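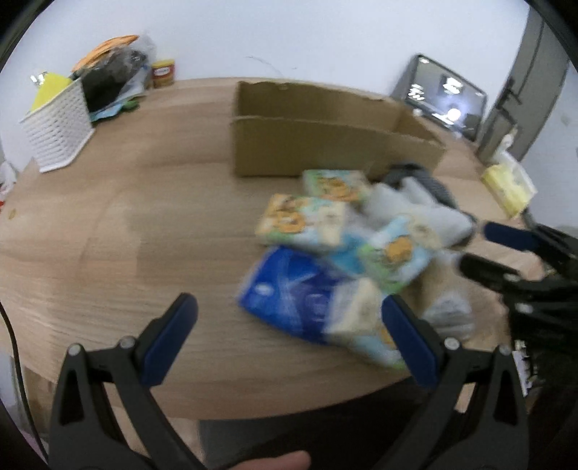

1/9 Handheld gripper build, December notes
Second pair is finished, so there are now two in use at the shared workshop. Same silver screws, same blue pads. Project name is still Undside until someone comes up with a better one.

2/9 Fingers
Black, printed flat, 27 percent infill. The cutouts let the finger bow a little when it closes on something soft. First version was solid and just pushed snack packets across the table.

3/9 Pads
Rubber, glued, then trimmed flush with a fresh blade. Matěj Hudec wanted screws through the pad. We tried it. The heads caught on knitted fabric and left a dent in anything thin. Back to glue.

4/9 Pivots
Don't fully tighten the finger screws. Snug, then back off until the finger falls under its own weight. I use a drop of low-strength thread lock. Without it mine walked out after 200 cycles.

5/9 Test pile
Packaged goods and fabric, dumped on the table next to a cardboard box. Snack packets are harder than they look: the film slides over whatever is inside, and the jaw closes on air at the corner. Grip across the middle seam if you can reach it.

6/9 Gray fabric on a light wood table is still the worst case for finding an edge by eye. Yee-man Peng gets it by pressing one finger down first and dragging. I get it maybe half the time. Pinching from above picks up a fold and then drops it.

7/9 Cable routing
Unsolved. Everything leaves the back of the body in one bundle and it pulls on the wrist when you reach left. Next revision moves the exit 37 mm toward the palm and adds a clamp.

8/9 Wear
After 500 closes on the first pair: pads fine, pivot holes slightly oval on one finger. Will sleeve them in brass. Gyula Vida has a length of tube that should fit once it's reamed.

9/9 Files go up when the clamp is drawn. If you print the current fingers before then, add 0.2 mm to the pivot holes. Mine needed drilling out.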